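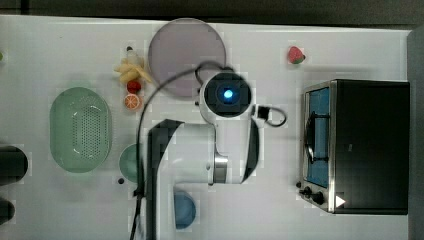 Bananas, a strawberry and the round plate, out on the white table.

The play kitchen box is back in circulation

Those of you who have been borrowing from the Jerklow toy library for a while will know that the play kitchen box is the one that never seems to sit on the shelf for long. It goes out, it comes home, somebody is already waiting for it, and off it goes again (we had 867 loans across all our boxes last year, and I would love to know how many of those were bananas). So it was a real pleasure this month to have it all to ourselves for a morning and give everything a proper wash and sort before the summer holidays get going.

I must say I had forgotten how nice some of it is. The big oval colander in pale green is still my favourite, with its neat little patch of holes in the middle, and it is just the right size for a small person to carry across the room with great importance. There is a round plate to go with it in a soft greyish lavender, and two small bowls, one light green and one blue, which have been used for soup, for porridge, for buttons and on one memorable afternoon for a snail's bath. The strawberry has kept its green leafy top through everything, and the orange slice still shows all its segments, although I had to go at it with an old toothbrush.

If you have the box at home at any point this summer, there are a few games we have enjoyed at our Gelside sessions that you might like to try. The simplest is the picnic order. One of you sits at the table with the plate and asks for something, and the other has to fetch it from the far end of the room, in the colander if they are feeling grand. Very little ones will bring you the same thing every time and be delighted about it. Older ones can manage an order of two or three things, and then you can start being a fussy customer and sending the bananas back, which always goes down well!

Sorting by colour is good for a rainy day too. Red things on the plate, yellow things in the bowl, and then a long discussion about where an orange slice ought to go. We don't mind what the answer is, and I have heard some very strong arguments on both sides.

A word on washing, as people do ask. Warm water and a drop of washing-up liquid is plenty for all of it. Please dry the pieces on a tea towel before they go back in the box, and leave the lid off overnight if you can. The little bottle with the dark cap takes the longest to dry, so do give it a bit of extra time.

Loans of the play kitchen box are for 17 days over the holidays, a little longer than usual, so that families going away needn't rush back. To put your name down, leave a note at the Gelside desk or send a message through the Jerklow page, and we will let you know when it is your turn. There were 11 families on the list when I last looked, so please be patient with us, and if you find a stray cherry or tomato or anything of that sort down the back of the sofa in the meantime, we would be very glad to have it home.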